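Section 4: Planning and Budgeting for a Tabletop Handling Cell

4.1 Who should read this section

Read this section before you place an order. It covers the choices that set the price of a single-arm cell for handling plates, bowls and similar tableware. Mounting and wiring are in Section 5. Teaching and first run are in Section 6.

The steps assume one arm, one gripper, one wrist camera and one fixed work surface. If you are planning a line with a conveyor, complete this section first and then ask your Cillow dealer for the line supplement.

4.2 Before you start

Have the following on hand:

- a floor plan with door widths and outlet positions
- the full list of items to be handled, with the weight and outer diameter of each
- the name of the person who signs for capital purchases
- the name of the person who will run the cell each day

Note: The last two are often different people. Both should sign the worksheet in 4.7.

4.3 Set the item list

1. Write down every item the cell must handle in its first year. Do not include items that might be added later.

2. Weigh the heaviest item with a full load, if it will ever be moved full. If plates are always moved empty, write "empty only" next to the entry. The payload figure depends on this.

3. Measure the rim. Record the height and thickness of any raised lip, and note whether the inner wall slopes or drops straight down. A finger gripper holds a raised lip well. A suction cup needs a flat base wide enough for the whole cup.

4. Mark each item as matte or glossy. Matte plastic is the easier case for the camera. Glossy ceramic may call for a diffuse light, which is a separate line on the quote.

5. Set aside four samples of each item for the trial in 4.6. Samples are not returned if they are marked or chipped during testing.

Caution: Do not size the arm on the item weight alone. Add the weight of the gripper, the camera, the bracket and the cable dress. Buyers who leave these out usually have to move up one arm size after the quote is issued.

4.4 Choose the work surface

The work surface is a small part of the budget and causes a large share of the change orders. Settle it before the camera is ordered.

1. Choose a plain, flat surface in one color. Light gray is a safe choice for most colored tableware. Avoid white if any item is white or cream.

2. Check the surface for seams. A faint joint is acceptable if it does not catch the edge of an item as it slides.

3. Allow a clear margin on all sides of the largest item. At close range the wrist camera will not see a whole plate at once, and the software works from the part of the rim that is in view.
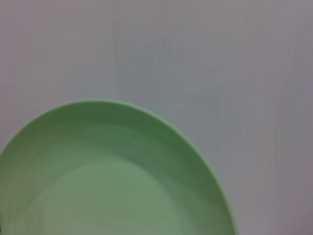

4. Light the surface evenly. Stand at the operator position and look for one side that is darker than the other. A second lamp costs less than a second site visit.

5. Fix the table to the floor or to the arm base. A table on casters is not supported, even with the casters locked.

Note: The Pimemeo camera kit is fixed-focus. Items closer than the working distance on the data sheet will look soft. This is normal for the last part of the approach and does not call for the higher-priced lens.

4.5 Build the budget

Enter each cost under one of the headings below. Keep the headings separate even if one dealer supplies everything. Service terms differ for each.

Arm and controller. Includes the teach pendant and base plate. Freight is extra.

Gripper. Shawky two-finger grippers ship with one set of pads. Order a second set with the first. Pads are a wear item and are not covered by the warranty.

Camera and lighting. Includes the bracket and the wrist cable. Check that the cable is the flex-rated type.

Table and guarding. Often bought locally. Get the guarding quote after the risk assessment, not before it.

Installation and training. Priced per day. Travel is billed at cost.

Spares. Pads, one wrist cable and one set of fuses.

Hold back a reserve for changes after the trial. Do not spend it on options at the time of order – most requests for extra fixtures come after operators have used the cell for a few weeks.

Caution: Prices for the arm and the controller are set separately. A quote that lists only the arm is not complete. Ask for a revised copy before you send it for approval.

4.6 Run the sample trial

1. Ship the samples to the Jostby test room with a copy of the item list.

2. State the surface color and material. If you can, send an offcut of the actual tabletop.

3. Ask for 75 picks per item, with the item placed in a different position each time.

4. Read the report by item. An average across all items can hide one that fails often.

5. If any item has fewer than 57 clean picks, treat it as out of scope or budget for a different gripper. Between that figure and the full count, discuss pad changes with the applications desk.

Trials are booked through Nuwan Wanigasekara, applications desk. February is the busiest month for the test room, so book early if your budget year closes in spring.

4.7 Complete the worksheet

1. Copy the totals from 4.5 into the worksheet.

2. Attach the trial report and the floor plan.

3. Have both people named in 4.2 sign and date it.

4. Send it to Karla Nava, order review. Orders without a trial report are held until one is received.

Keep a copy of the signed worksheet with the cell documents. The installer will ask for it on arrival.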